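Step 4. Baking potatoes in your Ellari countertop oven

I do these twice a week, so trust me on the timing – I've burned enough of them!

1. Slide the wire rack into the middle slot and set the dial to Bake.
2. Let the oven heat up until the orange light goes off. Mine takes 14 minutes, which is longer than the box says.
3. Scrub the potatoes, dry them well and poke each one 6 times with a fork. Please don't skip the poking. I did once, and I was picking potato off the heater bars until bedtime.

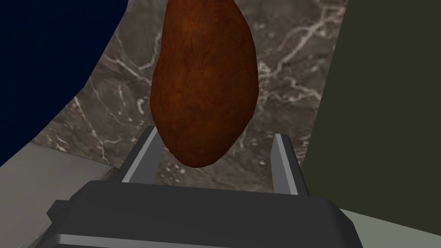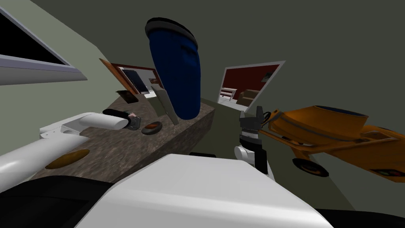

Brown oval shape, close up (first) and near the counter's front edge (second)

4. Rub on a little oil and salt, then set them straight on the rack with some space between them.
5. Turn them after 26 minutes (use tongs, the rack is hot) and keep going until a knife slips in easily.

Note: Small potatoes cook a lot faster, so start checking those early.

Caution: The glass door stays hot long after the bell rings. Keep the cord away from it, and leave the door open a crack while the oven cools – mine gets steamy inside otherwise.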